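Povex Apron and Housedress Pattern Set
Data card, version 5

Summary

Povex is a set of traced and measured home sewing patterns for aprons, housedresses and smocks. It covers 195 printed patterns from the Ceswood lending collection. Each record holds the outline of every pattern piece, the printed markings, and a transcription of the instruction sheet where one survives. The set is meant for dress historians, pattern graders and people who write drafting software.

Contents

pieces/ - one outline file per pattern piece, in millimeters
sheets/ - transcribed instruction sheets, plain text
index.csv - one row per pattern
notes/ - tracing notes, by pattern
samples/ - pictures

Fields in index.csv

pattern_id: Ceswood shelf number, kept as written on the envelope
garment: apron, housedress or smock
size_label: size as printed, not converted
bust_in: bust in inches, blank for most aprons
piece_count: pieces found in the envelope
complete: yes, no or unknown
marking_type: printed or punched
traced_by: initials

Tracing

Tissue was flattened under glass without an iron and traced from above at full scale. Seam allowance is kept where the maker included it. Patterns with no allowance are flagged in the notes and were not corrected. Grain lines were copied from the printed arrow. On punched patterns the grain line is drawn through the centers of the two outermost grain holes.

Pieces cut on the fold are stored as half pieces. The fold edge is always the first segment in the file. Applied pockets, ties and bias facings are stored as separate pieces even when the maker printed them inside a larger one.

Bernadette Moulin and Tatsuya Tsuji did the tracing. Colette Barbier transcribed the sheets and checked them against the envelopes. Spelling and abbreviations follow the original.

Known problems

- 12 patterns lack at least one piece. Most often it is the neck facing.
- Some earlier owners trimmed the tissue to their own size. The trimmed edge was traced as found.
- Tissue shrinks and stretches with damp. Compare matching seams before using any length as exact.
- Size labels from different makers do not agree. Do not sort on size_label.
- Notch positions in the Henao smocks were shifted in version 4. Fixed in version 5.

File format

Outlines are closed paths made of straight segments and cubic curves. The origin is the lower left corner of the piece with the grain line vertical. Curves were fitted by hand at necklines and armholes - the automatic fit in Tiltard flattened the underarm. Notches are stored as points on the path with an angle.

Samples
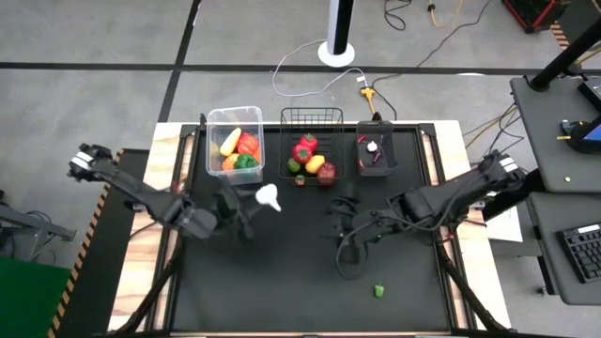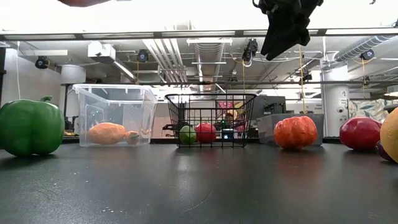 Changes

Version 5: Henao notches fixed, marking_type added, duplicate apron bibs removed.
Version 4: instruction sheets added.
Version 3: units changed from inches to millimeters in pieces/. The bust_in field was left in inches.

Use and credit

Free for study, teaching and home sewing. Ask before selling printed copies of any traced pattern. Please credit the Povex set and give the version number. Corrections go to Tímea Kiss, with the pattern_id and the piece name in the subject line. Requests to see the tissue itself go to Érica Bragança at Ceswood.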